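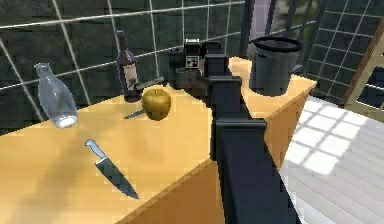 July, 6:40 a.m. start

Booth check before the first appointment. Left insert phone was reading low at 4 kHz again. Swapped the tip, same reading. Swapped the transducer with the spare and the reading came up to where it should be, so the fault is in the phone and not the cable, which is what I had assumed on the last two occasions. Tagged the bad one and put it in the return bag. The spare's calibration sheet is in the blue binder under O for Ojo, which is where Titilayo Chukwu files everything that came from the Ojo order.

Room noise acceptable with the air handler off. With the air handler on it is marginal in the lowest band. I have reported this to the building office at Molville more than once and will report it again.

First appointment was a follow-up on a bilateral fitting, three weeks in. The patient wears the aids all day by his own account, and the usage log agrees. Complaint: speech is clear in the car, clear in the living room with the television at a moderate level, poor in the kitchen. Wife confirms. She says he turns his head and asks for repeats, mostly when she is at the sink facing away. Otoscopy clear on both sides. Repeated pure tones at the octaves and at 3 kHz, no change from baseline outside of test error. Word recognition in quiet was 80 percent in the right ear and a little lower in the left, also unchanged.

Ran real-ear measurements at soft, average and loud inputs. Targets met within tolerance for soft and average. At 75 dB SPL input the right aid was over target between 2 and 4 kHz, not by much, but enough that I would have corrected it at the first fit if I had been the one fitting. Reduced loud gain in that region and measured again. Output then sat on the target line. He reported no difference in the booth, and I would not expect him to in a treated room with one talker at one meter.

Loaded the session into Ivumine. It dropped the left ear curve on import, as it does when both ears are saved under the same time stamp. Workaround is still to save one side, wait for the clock to roll over, and save the other.

Second appointment canceled. Used the time to go through the room measurements Garba Nwachukwu sent over from the home visits. He has been collecting decay times in patients' kitchens with a small speaker and a measurement microphone, using a swept tone, and the plan is to see whether the patients who complain about kitchens have the longer decay times or only the longer distances to the talker. My guess is distance matters more. His guess is decay.

The first sheet gives 740 ms at 1 kHz for the kitchen of this morning's patient. The repeat, with the microphone moved toward the door, gives 743. Agreement that close makes me trust the method more than I did, although two positions in one room is a thin test. I asked him to add a third position near where the listener normally sits and to write down the distance to the sink. He had left that column blank on every sheet.

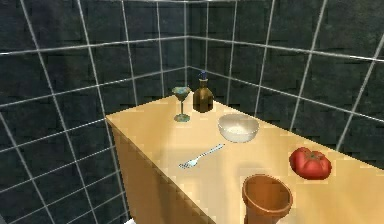

Decay time in a small room is set by volume and absorption, and the second of those is where kitchens do badly. Carpet, drapes and upholstered furniture do most of the work in a living room. Tiled walls and a long smooth countertop absorb very little at speech frequencies, and the wall behind a counter sends back a strong early reflection. Early reflections on their own can help. They arrive close enough to the direct sound to be heard as part of it, and they add level. The late part of the decay is what fills the gaps between syllables and hides the weak consonants. An aid with fast compression makes it worse, since gain recovers during the gap and lifts the tail along with anything else that is there.

That gives me something to try on the Prokska aids. The release time in the default program is short. There is a slow setting two menus down, and a separate reverberation feature that the software turns on automatically when it classifies the room as echoic. The log shows the classifier almost never picked that class in three weeks, even though he spends, by his wife's estimate, a good part of the day in the kitchen. Either the classifier needs a longer stretch of sound than he gives it or it is calling the room "speech in noise" because of the fan. I built a second manual program with slow release and the reverberation feature forced on, microphones left in the wider pattern so he does not lose her when she is off to one side. He is to use it in the kitchen only and keep the default everywhere else. One change at a time would be cleaner, but he drives a long way to get here.

Also gave them the usual page on communication habits. Face the listener before starting. Say the name first. Range hood off during conversation. His wife asked whether a rug would do anything. I said a rug would help some in the upper bands and very little in the lower ones, and that standing closer would help more. She wrote down "closer." 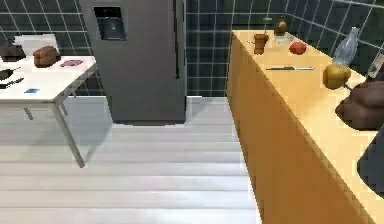 Simulated kitchen: white table at left, refrigerator at the back wall, long counter at right.

Afternoon was two annual checks and a broken receiver wire. Nothing to note on the first check. Second has a new asymmetry at 3 and 4 kHz, right ear worse, no reported noise exposure, no dizziness, tympanograms normal. Acoustic reflexes present on the left, elevated on the right. Repeated the right ear with fresh tips and again after a ten-minute rest. Same thresholds. Wrote the referral to ENT before she left and gave her a copy. Asked Titilayo to call their desk tomorrow if they have not booked her by noon.

Receiver wire replaced, size 2 right. We are down to one of that size. Added to the order.

Garba called at 4:50. He will go back for the third microphone position and asked if I wanted the measurement with the range hood running. Yes, as a separate file, same gain, and with the fan speed written down. He wants to fit a slope to the decay in each octave band and not just report 1 kHz. Fine with me. The 250 Hz band will be noisy with that speaker and I told him so.

To do: return bag to the front desk. Air handler email. Find out whether the Prokska classifier log can be exported by hour.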